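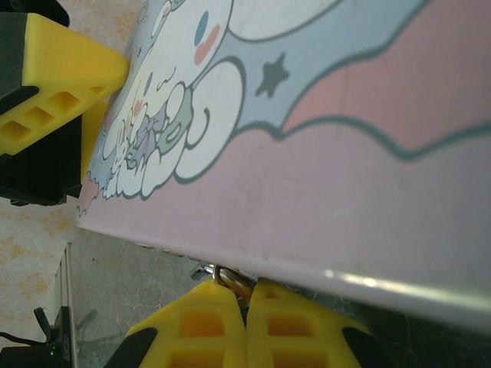

Wrist view, two-arm hold on a printed box. Left gripper on the edge, near gripper coming up from underneath.

Plonex Bimanual -- grasp and handover software for two-arm cells

Plonex is the control and perception layer we run on our own benches at Skindis, packaged so you can run it on yours. Two arms, two wrist cameras, one planner. No separate program per arm, no hand-tuned wait times between them.

What you get
Planner, wrist-camera perception, grip controller, log viewer. One installer. Runs on a normal Linux workstation with a decent graphics card -- see the requirements further down.

Perception
Works from the wrist cameras alone if it has to. An overhead camera helps but is optional. The edge finder was trained with a lot of busy surfaces: cartoon prints, wavy borders, stars, stripes, pastel on pastel. Printed lines are the classic way to fool an edge finder, so the model scores each line as print or real edge and shows you the score. Glossy rims get their own setting (rim_gloss, off by default, turn it on for shiny lids). If a highlight runs along the rim and you leave it off, expect the edge to come out a few millimetres wide of where it should be.

Training set for the shipped model has 1,338 labelled grasps. Adding your own takes 30 good examples for a new object family, fewer if the shape is close to somthing already in there.

Planning
Both arms are planned together. When one gripper has the side of an object the other is routed clear of its fingers and housing, including the cables if you have modelled them. Please model them. Replanning happens in 38 ms on our bench machine, yours will vary with the number of obstacles.

Handover modes:
Hold and join -- first arm keeps still, second arm comes in
Pass -- second arm takes the load, first arm lets go
Share -- both keep hold and move as a pair

Share mode is the one most people buy this for. Also the one that needs the best calibration, so do the calibration.

Grip control
Made for soft ribbed fingers as well as rigid ones. Compliant fingers bend and the fingertip is not where the arm thinks it is; we estimate the bend from motor current and the wrist picture and feed it back. Profiles for three common finger shapes are included. Custom fingers: send a drawing and Berkay Sarıgül will make you a profile, usualy within the week.

Calibration
Wrist-to-arm and arm-to-arm, both from the same printed board. Redo it after any crash, any finger change, any time somebody moves the table. Patterned cloths and marbled worktops are fine as a background, mirrored ones are not.

Logging
Every run saves both wrist streams, joint positions and planner decisions on one clock. Scrub to a moment and you see what each arm saw and what it was about to do. Export to CSV or plain video. Logs are big. Set a cap.

Requirements
Two six- or seven-axis arms with a position interface
Wrist camera on each, global shutter preferred
32 GB memory
Wired network -- wireless is not supported, please don't ask

New in the February release
Share mode no longer drifts on long slow moves
Gloss setting can be changed per object
Log viewer opens old files again (sorry)
Turkish interface, thanks to Sibel Özkan
Known issue: left and right camera names swap if you unplug both at once. Restart the perception service. Fix is coming.

Licences
Per cell, not per arm. Development licence covers one cell and includes simulation. Production licence adds the safety-stop hooks and remote support. Universities, ask for the teaching rate.

Trial
Full version, no watermark, no locked modes. Bring your own arms or use the simulated cell that comes with it. Elisa Rinaldi handles trials and quotes, Tuncay Akgül does the technical calls. Calls on Friday mornings fill up first.

Resellers
Iceland: Grustora, ask for Ásdís Gunnlaugsson
Turkey: Gündoğdu
Everywhere else: direct from us

Manual and API reference are in the downloads tab. Printed manual discontinued.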